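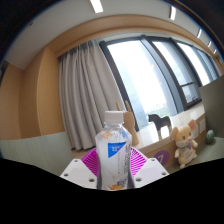 **Livel releases Clendau 2, its grasp planning software for soft-fingered grippers**

Livel has released Clendau 2, a major update to the software it builds for teaching robots to pick up everyday things. The new version is available now to all current users, and new research groups can sign up from November.

Clendau takes recordings made with hand-held grippers and turns them into motions a robot arm can plan and carry out. Version 2 brings a rewritten perception module that copes much better with clear plastic, strong window light and cluttered desks – three things our users have been writing to us about since the first release!

The team trained and checked the new module on 1194 recorded grasps, collected in ordinary offices and kitchens. Of those, 937 involved see-through or shiny objects such as drink bottles, jars and glasses. Background items were left where people normally keep them, so the software had to learn which object the fingers were closing on and which ones were just sitting nearby.

"Clear bottles have been our favourite headache for a long time," said Cheuk-hei Kan, who leads perception at Livel. "You get the label and the cap, and then the middle of the thing is mostly whatever's behind it. Watching the new model find the whole outline was a very good afternoon for all of us."

Also new in this release:

- a finger-shape estimator for flexible fingers, which bend around an object as they close
- a recording viewer called Thomas, with side-by-side playback and frame labelling
- fisheye calibration that runs in 40 seconds on an ordinary laptop
- plain-text export of planned paths, so they can be reviewed before an arm moves

Thomas began as an in-house tool at our Hosside office and grew from there. It can be installed without the rest of Clendau, and recordings organised in version 1 open in it without conversion.

Existing users can update through the Clendau package manager. Projects saved in version 1 will keep their calibration files, but grasp models need to be retrained – the release notes cover the steps.

**Media contact:** Cheuk-hei Kan, Livel, Hosside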